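Robot Learning Lab - Handout 4
Collecting Demonstrations for the Sorting Task
Instructor: Svenja Hubmann
Lab assistant: Urs Tanner

Read this before your bench slot. Bring it with you on Friday.

1. What you are collecting

Each group records demonstrations of one task: pick up a named item from a bin of desk supplies and put it down somewhere else. One demonstration is one pick and one place, recorded from start to finish. We call this an episode. The policy you train in Lab 5 sees only what the episodes contain, so the habits you have at the bench will show up in the way the robot moves.

Last year's set, stored on the server as Fornstead, has 1779 episodes. After cleaning, 1411 were left. Most of the ones we dropped had the wrong item name in the label or a start position copied from the episode before.

2. Before you record

Log in to the bench computer and open Flekura. Choose your group folder, not the shared one. Check that both video streams are live and that the clock in the corner is running. If a stream freezes, stop and restart the program. Do not record over a frozen stream and plan to fix it later.

Move the arm to the home pose. Open and close the gripper twice by hand control.

3. During the episode

Type the instruction first, then press start. Use the short form: "pick up the scissors," "pick up the brush." Do not add where the item is.

Approach at a steady speed. If you need to stop and think, do it before you press start - long pauses in the middle teach the policy to pause there too.

Change the layout between episodes. Turn the item, slide it to another part of the bin, let other items lie near it. A set where the scissors always point the same way is of little use to us.

4. Thin and flat items

These are the hardest part of the task. A flat handle gives the fingers very little height to work with, and a small error in depth means you either press on the floor of the bin or close above the item. Line up over the handle with the fingers open, then come straight down. Look at the wrist view for this and leave the side view for the travel moves.

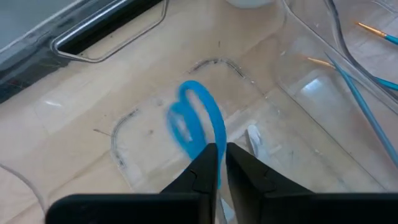
Clear plastic adds a second problem. Reflections change as the arm moves, and the table shows through the floor of the bin, so depth is hard to judge from one view. Go slower on the last part of the descent than you think you need to. Keep the bench lights as you found them for the whole slot.

5. Failed grasps

Keep them. If the item slips and you recover in the same episode, mark it "recovered." If you give up, mark it "failed" and start a new one. Delete an episode only if the recording itself is broken.

6. What to hand in

The full course set should reach 900 episodes, and we have 788 so far. Each group hands in its episode folder, the label file and half a page on which layouts gave trouble. Name the label file after your group.

Questions about the arm go to Urs, questions about grading to Svenja.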